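Drerndale Technical Institute
Equipment planning thread, October 15, 2023

1/ The Institute has completed its equipment plan for the coming year. As several partner colleges have asked how the automation budget was reached, we are setting out the main points in this thread.

2/ The plan covers one robot arm, its gripper, a work table, guarding and the software needed to rehearse tasks before the arm is delivered. It does not cover staff time, which is held under a separate heading.

3/ Three suppliers were invited to quote. Two did so by the closing date: Kullden and Liao. Both offers met the basic requirement for reach and load. The third supplier withdrew and has asked to be considered again next year.

4/ The Kullden offer was lower on the arm itself. The Liao offer included spare gripper fingers, a second control pendant and two days of training on site. Once these were priced separately, the gap between the two offers was £3559 in favour of Liao.

5/ Colleagues preparing similar bids are advised to ask for the price of spares in writing. In our case the cost of replacement fingers and cables was missing from the first version of both quotations.

6/ Delivery is quoted at 20 weeks from order. To receive the arm by May, the order must be signed before the end of the calendar year. The finance office has been informed.

7/ The main teaching workshop dates from 1962 and its floor was not laid with this type of equipment in mind. A survey of the floor and the electrical supply has been added to the plan. No fixing work will be approved until the survey report is received.

8/ Simulation has been given its own budget line for the first time. Licences for 13 seats have been requested, enough for one full teaching group. Students will be able to practise on simulated household and workshop tasks while the physical arm is on order.

9/ The simulation work is led by Jinfeng Jia, under the project name Hosberg. Her team has asked for one additional graphics workstation. The request has been accepted in part: the machine will be bought, but the second monitor has been deferred.

10/ Plain grey backgrounds were used in the earliest Hosberg trials. The team now works with patterned surfaces and cast shadows as well, and the workstation was specified with these in mind.
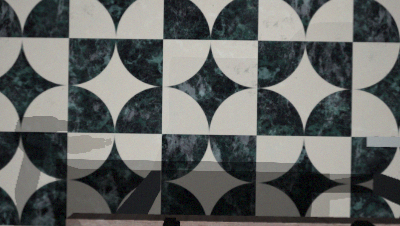

Hosberg simulation: green marble and cream tiling, with shadow across the lower row.

11/ Rendered surfaces of this kind place a greater load on the graphics card than on the processor. Colleges comparing workstation quotations may wish to divide their spending accordingly.

12/ A reserve has been set aside for repairs in the first year of use. It may not be spent on additional software. Any sum left over will be returned to the general equipment fund.

13/ Requests for the blank costing sheet may be sent to the equipment office. Please state the name of your college and whether you require the version with or without VAT.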